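Print | E-mail

Bench notes, October: right hand stops closing

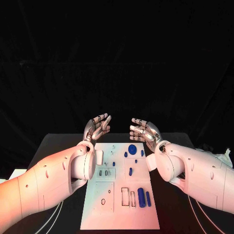 Maham Jafri
Test technician, Trendau cell

Right hand faulted again at 16 cycles into the peg run. Both arms over the board, left hand fine, right thumb would not answer. Log shows overcurrent on joint 2, then a timeout at 800 ms. The arm held position and did not drop, so the stop logic is OK.

Reseated the wrist connector and reran. Same fault at cycle 44. Swapped in the Tarnska driver, no change, so I suspect the cable inside the forearm.

Sivaprasad Suvarna has the spare harness. Keep hands off the board until the arms are powered down. Right arm stays tagged out.

Print | E-mail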